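Search this site
Enter keywords
Go

Reading the News: Handout 6, What Gets Covered and What Doesn't

4/3/24
By the course tutor, Grollbridge Evening Classes

Welcome back, everyone, and thank you for all those clippings (my kitchen table has vanished under them!). Last time we talked about headlines, and now I'd like us to go one step further back and ask how a story gets into the bulletin in the first place.

Take the bus drivers' strike in Rosport last August. The local paper, the Rosport Honkanen, gave it 20 column inches on the front page. Urell Radio, a few miles up the road, gave it 26 seconds, tucked in after the cricket. Same strike, same morning, and quite possibly the same press release sitting in both inboxes.

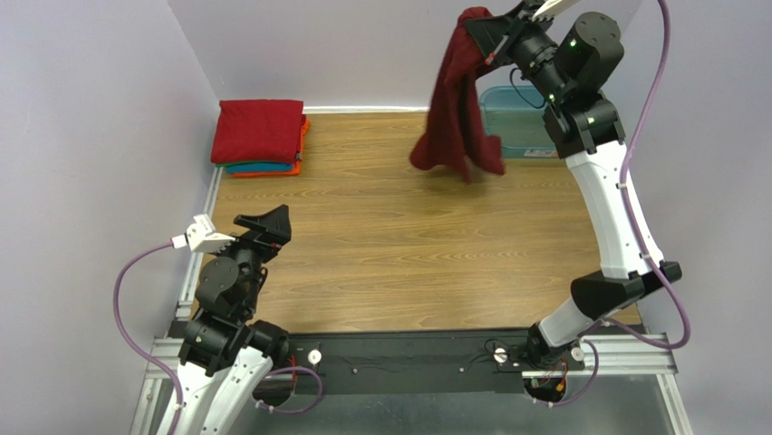 One reader wrote to the paper that week to say she had listened to the radio all day and had no idea the buses were off until she was standing at the stop. Do keep her letter in mind as you work, as it's a lovely piece of evidence for what a short item leaves out – and it reminds us that people plan their day around what they hear.

Editors call this "news value", and it covers all sorts of things: how close the event is, how fresh, whether there's a good voice to put on air, and (we mustn't be too grand about it) who happened to be on shift.

For next time, please choose 2 outlets and follow one story through both for a day. Jot down where it appears, how long it runs and who is quoted. A page of notes is plenty, and scruffy handwriting is very welcome.

Related handouts
Handout 5: Headlines and What They Promise
Handout 4: Who Gets Quoted?
Letters Pages, Old and New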